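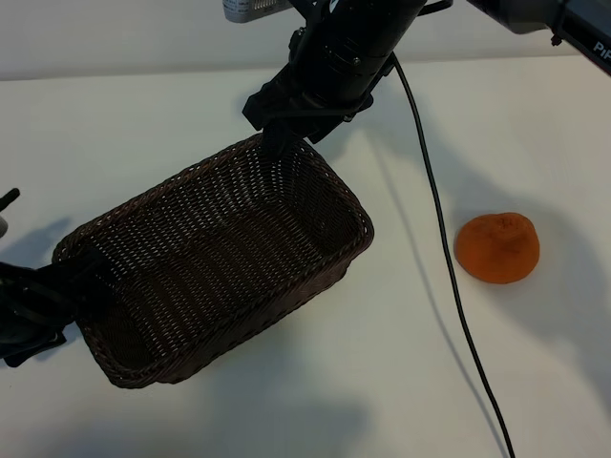 What is "The Kevdale Signal" about?
A radio operator in the mining town of Kevdale receives a distress call from a ship lost 300 years earlier, and must decide whether to reply.

The film, produced by Brulletti Pictures, opened at the Flonham festival in May. It runs long, and the middle hour is devoted largely to the town's 4000 residents and their quarrel over the mast. Halilović, the rival operator, is the stronger part — restrained, and never played for sympathy. 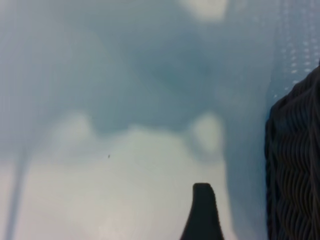
Rating and remarks

Three stars out of 5. The closing broadcast is handled well, though the score is too loud beneath it. Viewers should remain seated for the short scene after the credits.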